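Abril
Por Rok Stojanović

Mil maneras de mover una pelota

A las nueve de la mañana, en el taller de Tumarel en Sandstead, Eilif Wallin ya ha descartado tres grabaciones. En la primera tiró de la palanca demasiado deprisa. En la segunda el brazo rozó el borde de un recipiente. De la tercera no dice nada, la borra y vuelve a colocar los objetos.

El trabajo consiste en enseñar a un brazo robótico a ordenar una mesa, y para eso hacen falta ejemplos. Wallin mueve el brazo a distancia con un mando que lleva en la mano derecha, y el sistema guarda lo que ve la cámara de la muñeca junto con la posición de cada articulación. A cada intento completo lo llaman episodio. El encargo, que el equipo conoce como Zidcombe, pide 1000 episodios de la misma familia de tareas: coger un objeto, llevarlo a un recipiente, soltarlo y retirarse.

Un buen operador graba 53 episodios en una mañana si no hay averías. Por la tarde el ritmo baja. «Lo que cansa es volver a poner la mesa», explica Wallin. «Mover el brazo lo aprende cualquiera en una semana. Colocar las cosas cada vez de otra forma, sin repetirte, cuesta más.»

La variación es lo que más se discute en el taller. Si el recipiente está siempre en la misma esquina, el modelo aprende la esquina y falla en cuanto alguien lo desplaza un palmo. Por eso cada tanda lleva una hoja con la disposición de partida, y cada cinco episodios se cambia algo: la distancia entre objetos, la orientación de un cajón, la pieza que hay que coger. También se cambia la altura desde la que arranca el brazo.

Los materiales dan sus propios problemas. Las superficies translúcidas y con brillos confunden a la parte del sistema que calcula profundidades, y la malla perforada deja pasar el color de lo que tiene detrás. En Tumarel no los evitan. El anterior juego de objetos, comprado entero a un proveedor llamado Ristić, era opaco y mate, y el modelo entrenado con él se bloqueaba ante un simple vaso.
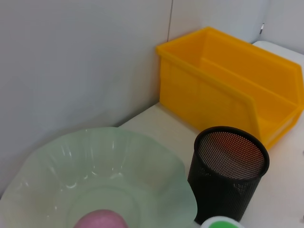
La mesa desde la cámara de la muñeca: cajón amarillo vacío, cilindro de malla negra y, en el cuenco verde pálido, un objeto rosa que parece una pelota.

Después de grabar viene la revisión. Una segunda persona mira cada episodio a doble velocidad y lo marca como válido, dudoso o nulo. Los dudosos se quedan - a veces el operador corrige a mitad de camino, y esas correcciones sirven para que el modelo aprenda a recuperarse de un error. Los nulos se borran esa misma tarde.

Wallin calcula que Zidcombe estará cerrado antes del verano. A las doce y media deja el mando sobre el cargador, apunta el último número en la hoja y baja a comer.

Contacto: redacción | © Todos los derechos reservados | Volver arriba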